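Uvau folding work table, beige-grey top: my review after one winter

I bought this table in November for sorting and packing small orders at home. Before it I used the kitchen table, and every evening I had to clear everything for dinner. The Uvau cost me 350 dollars with delivery, so it was not a small decision, and I compared it for a long time with the Trindix of the same size.

Assembly

The box is heavy. Two people should carry it. The instructions are only drawings, but they are good drawings, and I finished in 47 minutes with one break. One bolt did not want to go in straight. I took it out, turned the leg a little and tried again, and then it was fine. The hex key in the bag is too short for my hand — I used my own.

The top

This is the reason I chose it. The surface is large, flat and has a calm color between beige and grey, so small things are easy to find on it. I drop screws and buttons often, and dark ones I see immediately. White paper labels are a little harder.

You should know that the top has a seam. The shop photos do not show it well. It is faint and a sheet of paper lies over it without a problem, but if you write with a thin pen on one single sheet, you feel it. I now write on a pad.

The other thing is marks. I am a careful person, and still the table has small scuffs and greyish smudges after some months. Warm water with a drop of soap removes a part of them. The scuffs stay. For a work table I accept this, for a dining room I would not buy it.

Stability

With the feet adjusted it stands quietly. When I lean on one corner with my full weight there is a small movement, less than with the Cao table my sister has. The maker says it carries 60 kilograms. I never put so much, maybe half of it in full boxes, and the top did not bend.

What I keep on it

Almost nothing, and I recommend this. I have one green plastic bin for the pieces I still have to sort, and it stays near the middle of the table. At first I had three bins and a lamp, and the big table became a small table very fast. The Orninness lamp is now on the wall.
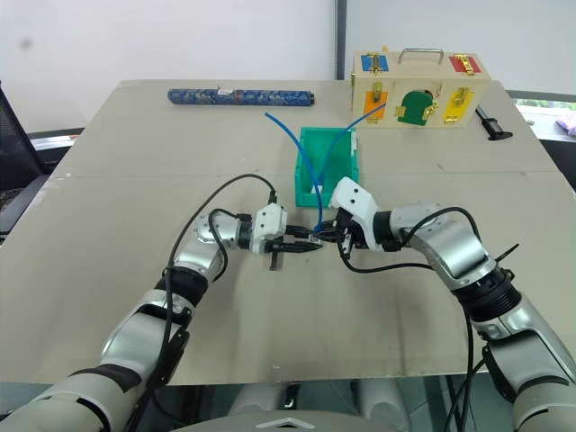

Price and who should buy it

In May I saw it cheaper in the same shop, so maybe wait for a sale if you are not in a hurry. I would buy it again for packing, sewing or repairs. If you need a perfect surface for drawing, look for a top without a seam. Four stars from me, and the missing one is for the scuffs.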